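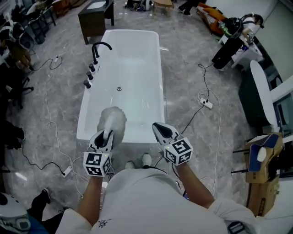
Hi all, the Sedura handheld finally came back from repair, and it's reading labels again (yay!). Pulik swapped the battery door and the scan window, 70 dollars with shipping. I'm keeping it for the bathroom fixtures aisle, where the white tubs with black faucets each have a bin label that the old unit wouldn't read past 8 feet. Wi-Fi still drops near the dock doors, though, so I have it saving scans offline and syncing at lunch.

Lucyna Duda wrote:

> Has anyone run the Jollness firmware on the older handhelds? We have 36 of them and I'd rather not brick the lot.

Lucyna, I've only tried it on this one. Back up your profiles first, mine got wiped! Can you send me your scan settings?

Brzozowska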